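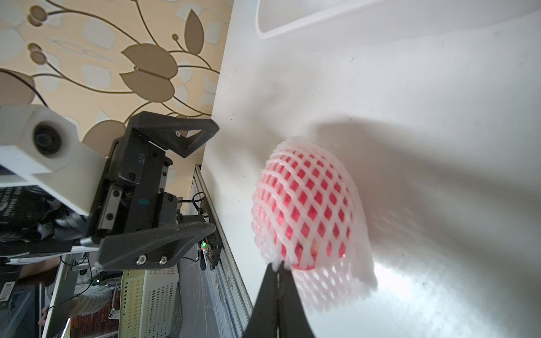

Foam Net Fruit Sleeves: Product Review
Enach Household and Catering Supply Reviews

Foam net sleeves are sold to growers and grocers by the carton, and in recent years smaller packs have become available to households, school kitchens and office pantries. This review concerns the white Dendellow sleeve, supplied in packs of 54 at a price of 11 dollars. The sleeves were purchased at the normal retail price. The supplier had no part in the review.

Fit

The sleeve is an open tube of stretchy foam mesh. On round fruit of medium size it opens into a diamond pattern over the widest part and draws together toward the end. Our reviewers found the fit secure on peaches and medium apples. Small plums slid out when the sleeve was lifted by one end, and large grapefruit strained the strands to the point of tearing in two cases.

The sleeve is longer than most fruit requires. The surplus may be left loose or folded under the fruit. Folding is recommended where fruit is to be stacked, as it provides a second layer at the base.

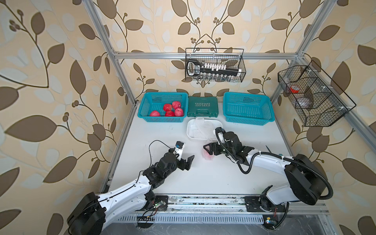

Svenja Grabner
Senior Reviewer, Kitchen and Storage

Handling and storage

Unused sleeves take up more room than their weight would suggest. A shallow rectangular tray proved the most practical container, and a deep drawer the least, with sleeves at the bottom becoming tangled. Unwrapped fruit may be kept beside the tray in an open mesh basket, with a second basket set out for wrapped pieces. Turquoise plastic baskets of this type are inexpensive and easily rinsed.

Wrapping is quickest when the sleeve is spread with the fingers of one hand and the fruit is pressed in stem first. Yaw Essien, who carried out the timed portion of this review, wrapped 26 peaches without difficulty, although he noted that the sleeves cling to one another in dry air.

Protection

Sleeved peaches carried in a canvas bag over a normal commute showed fewer bruises than bare peaches carried in the same way. The sleeve does not protect against sustained weight. Fruit at the bottom of a full bag was marked in either case.

Reuse

Sleeves may be rinsed in cool water and air dried. Most kept their stretch through repeated use, with fraying confined to the cut ends. They are not accepted by our local recycling service, and purchasers should consult their own before ordering in quantity.

Rating: Recommended for peaches, pears and apples. Not recommended for small plums or large citrus.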